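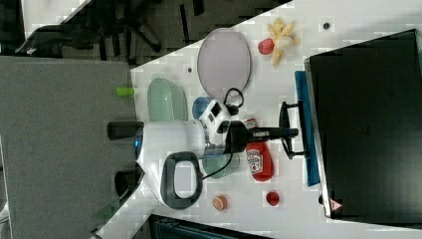

Duman wrote back on the draft that the clinic was "spending half the grant on reading other people's briefs," and could we please say in this report what the reading is for. Fair enough. Answer is in section 2.

Print this page | E-mail this page

08/11/2025
Progress report, appellate access project
From: Bilside office

1. Where things stand

Intake is open in both counties and has been since June. 300 calls logged, most of them not appeals at all (evictions still in the trial court, small claims, a lot of traffic). Of the ones that were appeals, 41 got a full file review. 29 of those had a deadline we could still make. The rest had run out before the person ever picked up the phone, usually by a week or two, and there's not much to be done except a motion for late filing, which the court of appeals almost never grants.

We have filed opening briefs in six. No decisions yet in any of them. One argued, waiting.

2. The brief bank

This is what Duman asked about. When someone without a lawyer appeals a benefits denial, the same four or five questions come up over and over: was the notice good enough, did the hearing officer have to explain herself, who carries the burden on an overpayment. Good briefs on all of these already exist, in court files nobody outside the case has read. We pull them, check the law is still current, strip the names out and sort by issue. Then the person writing the next one starts from something.

Slow work. Checking the law takes longer than we budgeted, two of the notice briefs rested on a case that was overruled in the spring and had to come out. Housing section is in decent shape. Benefits about half done. Nothing yet on guardianship, we said there would be, there isn't.

3. Filing system

Tuneo is up and running for deadlines. It handles civil appeals fine. It gets the cross-appeal date wrong if the first notice was mailed and not e-filed, so we are computing those by hand and writing them on the paper calendar as well. Support ticket open, no fix date given. Please don't take the Tuneo reports as final for the Wonberg files until this is sorted, the two sets of dates dont match.

4. Wonberg

Behind. The courthouse gave us the room on the second floor, then took it back for jury overflow, then gave it back for mornings only. Walk-ins have been low, and the clerk's counter can hand people our card but can't tell them whether they need us. Card is being reprinted with the deadline in large type at the top. Old one had it on the reverse.

The transcript cost problem is worse there than in Bilside. Reporter wants a deposit up front and the fee waiver doesn't cover it in civil cases. We paid two out of the emergency line. That line is now close to empty.

5. Money

Spending is under on travel, over on transcripts. We'd like to move what is left in travel over to transcripts and will send the form seperately. Staff line on track. Printing a bit over, see card, above.

6. Next

- finish benefits section of the brief bank
- two more opening briefs, both drafted, one needs the record fixed first
- guardianship: start, or tell you we're dropping it
- training for the Wonberg clerks if the court signs off
- cross-appeal dates, all of them, rechecked by hand

Budget sheet goes in tomorrow's mail. Transfer form needs a signature from your end before we can pay the next reporter.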